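Workshop notebook, Hutstead
September, started 9:40 am
Entry by Carol Entwistle

Clipboards, cleaning. Carried over from Thiện's list. The boards come back from the floor with pencil, glove dirt and tape residue on the writing face, and we have been replacing ones that only needed a wipe. Want a method anyone on the bench can follow, written on one card. Started with the black-bordered kind with the tan face and the clip down the short side, and the yellow sponge. 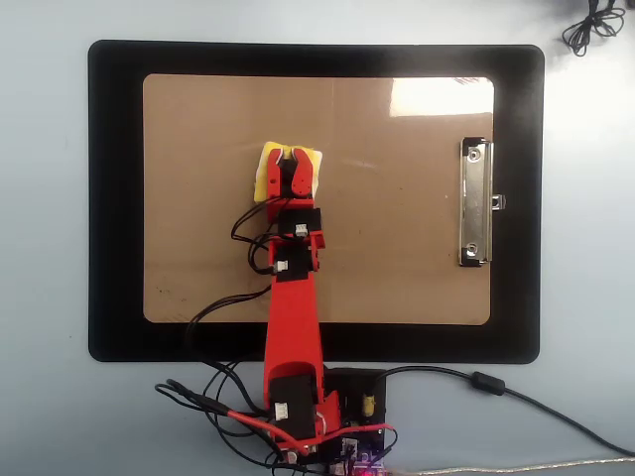
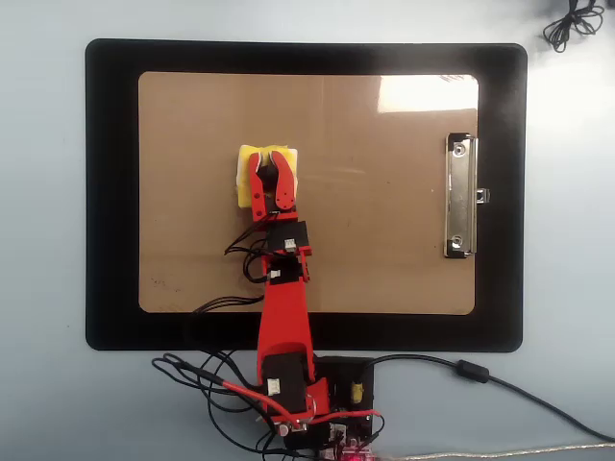
Should the writing face be wiped wet or dry?

Dry first, then barely damp. The tan face is bare hardboard on this batch. Loose dust and graphite lift with a dry sponge, and water before that turns them into a gray smear that sinks in. After the dry pass, wet the sponge, squeeze it until nothing drips, and go over the face once in long strokes away from the clip.

Notes from the morning, in the order I did things.

Board A, ordinary pencil and dust. Dry pass took most of it. Damp pass took the rest except a few specks that are in the board and not on it. Stopped there. I spent too long on those specks last time and roughed up the surface, and a rough patch catches the pen through a single sheet of paper. Specks are acceptable. Adding that to the card.

Board B, old tape. Sponge does nothing to tape residue, wet or dry. Rolled it off with my thumb, then a plain eraser, then the dry sponge to pick up the crumbs. Thiện uses the citrus stuff from under the sink. It works but leaves a dark ring on the hardboard that was still there after lunch. Fine on the black border, not on the face.

Board C, ink. Ballpoint stays. Tried damp, tried eraser, got a paler line and a fuzzy patch next to it. Leave ink alone.

Water. Too much of it is the real problem. I put one of the scrap boards under a properly wet sponge for 90 seconds to see. The face came up in a low blister near one of the rivets and it had not gone back down by the time I left. The edge of the hardboard by the clip seems to drink it fastest, so keep the damp pass short of the clip and do that strip dry.

Drying. Stood the damp-wiped boards on edge in the plate rack, clip side up. Paper laid on one straight away went wavy. After 90 minutes in the rack paper stayed flat. Hiếu thinks an hour would do. Possibly, but I only checked at 90 and that is what goes on the card until somebody checks sooner.

Sponges. The Kanden ones have a firmer cut and keep their corners, good for along the border where the dust packs in. The Tutier ones are softer, hold more water than we want, and shed small yellow bits on the rough boards. I would keep the Tutier for tabletops. Whichever is used, turn it over after each board and rinse after 3. By the fourth board on one rinse I was putting graphite back down.

Clip. Wipe with a dry cloth, not the sponge. Check the spring by closing it on one sheet and shaking the board. If the sheet slides out, the board goes in the repair tray however clean it is. Wanpen has a bag of spare clips but they are riveted, and drilling out the old ones is a separate job. See her page from the spring on that, including the part about backing the board with scrap so it doesn't tear out behind.

Border. Not much to say. Damp sponge, any direction, then dry. Glare off the overhead lights makes it hard to tell whether a glossy patch is clean or just shiny, so tilt the board and look along it.

Quantity. Tanko's sheet says 130 boards in circulation. At the pace I was going it isn't one person's job. Suggest each bench does its own as they come back and we skip the big cleanout.

Draft for the card:

Dry sponge over the whole face.
Damp sponge once, long strokes, away from the clip. Stop short of the clip.
Leave ink and set-in specks.
Tape: thumb, eraser, dry sponge.
Clip: dry cloth. Test with one sheet.
Stand on edge 90 minutes before putting paper on.

To do. Ask Phí whether the next batch can come with a sealed face and what it does to the price. Order more Kanden. Try Hiếu's hour with two boards and write it in here. Thiện to move the citrus cleaner to the other cupboard.

Added 3:15 pm. Blister on the scrap board has gone down a little but the edge is still raised. Marked it scrap on both sides and put it under the bench for drilling practice.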